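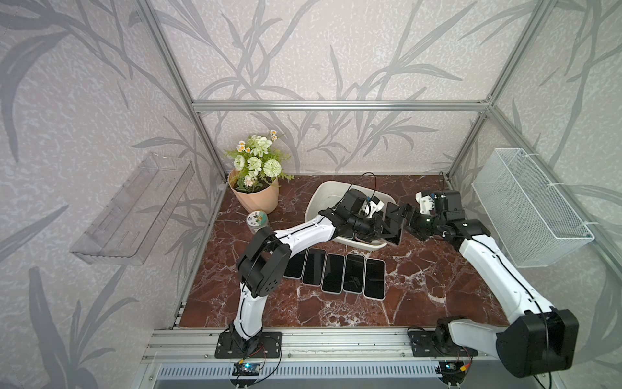
*Dark red marble and gray leaf wallpaper, a pairing I keep coming back to.*

January 7, 2020

Happy new year, everybody! I spent the whole holiday break thinking about wallpaper (my family was very patient) and I'm finally ready to admit I was wrong about big prints in small rooms. For years I told people to stick with tiny patterns in a half bath. Then Kusum Thakur hung giant ferns in her powder room in Bemthorpe, the one with barely space to turn around in, and I stood in there so long she knocked to see if I was okay.

So I'm doing my own hallway next. I ordered 15 rolls from Tallero, two more than I need on paper, and I don't regret it - big repeats eat up a lot of waste when you match the seams. Check that the batch numbers are all the same before you open anything! I skipped that once and had one wall a shade pinker than the rest for six years.

Reda El Idrissi is lending me his pasting table and has promised to come hold the top end of each strip while I fuss with the bottom. We start with the wall opposite the front door and work toward the coat closet, where any crooked bits can hide behind the jackets.

I'll have photos of the hallway in the February letter. If you've papered around a curved stair wall, please write and tell me how you did it - I have one and I'm scared of it.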